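Talks > Robotics evening > Speaker notes

Hello, thanks for coming up all those stairs. I'll keep this loose, shout if you've got a question.

So, we've been trying out two grippers on the same arm. One's the Clandau, two fingers, rigid, pretty old-fashioned. The other's the Sison, which has soft pads and costs a good deal more. Same Wonska controller for both, same wrist camera, same job: pick an apple out of a tub and put it on a plate. That's it! Sounds like nothing, and it ate my whole October.

(Slow down here, I always rush this bit.)

Why apples? I wanted something round and a bit slippery that I could buy downstairs. Each gripper had to do 541 picks, a silly number, but that's where the Clandau run stopped when we ran out of disk and I wanted the Sison to match. If you're planning your own, check your disk first, please.

What surprised me was how much of the trouble came from the camera. When it's down at the wrist you see your own fingers all the time, and they get in the way of the very thing you're after.

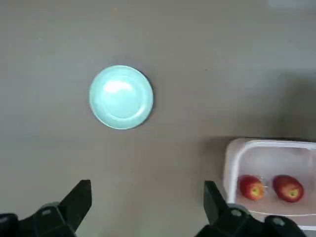

The rim of the tub was the other headache. A see-through tub is horrid for depth, the numbers jump about all over the place, and the Zimia software kept deciding the wall was a bit further over than it was. I lost a morning to that. Shiny crockery does it too, you get a patch of glare and the depth just gives up. Matt plates are on my shopping list.

Right, results. (Next slide, the bar chart.) The Sison dropped fewer apples, no argument there, and it bruised hardly any. But it was slower on every pick, as the pads need a moment to settle, and the Clandau could squeeze in beside the wall of the tub where the Sison just couldn't fit. I'd expected a clear winner and I haven't got one, sorry!

Calibration: I redid it after every 20 picks at first, which was far too keen. Once before lunch and once at about 4 would have been fine.

Cost, as someone always asks: around 3,000 for the pair, with cables, without the arm.

Next up I want to swap the controller and leave the fingers alone. If anyone's run the Wonska with a faster camera, come and find me by the coffee, I've got questions about the lag.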